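Balcony tidy-up
Posted May 29, 2019

I've been putting off the balcony for ages! It's a skinny little strip with tile underfoot, and everything without a home in the apartment ends up out there. My friend Halldóra Zoëga lent me 3 hours and her patience, so off we went.

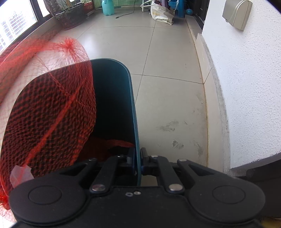

I love a teal bin, and mesh bags are my weakness (I keep them for onions and then forget I have them). Wrappers and plastic bags go straight out, no debating.

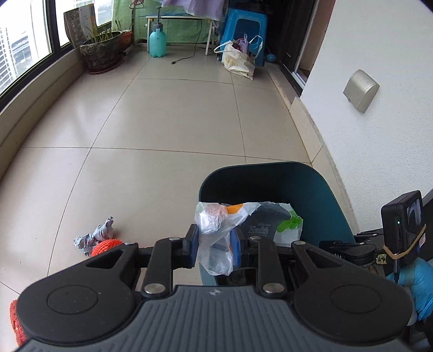

The plants get to stay, of course. I want a folding chair from Garnusard next, if they still have one by July, and maybe a second pot of something tall and grassy. Halldóra votes for tomatoes. We'll see!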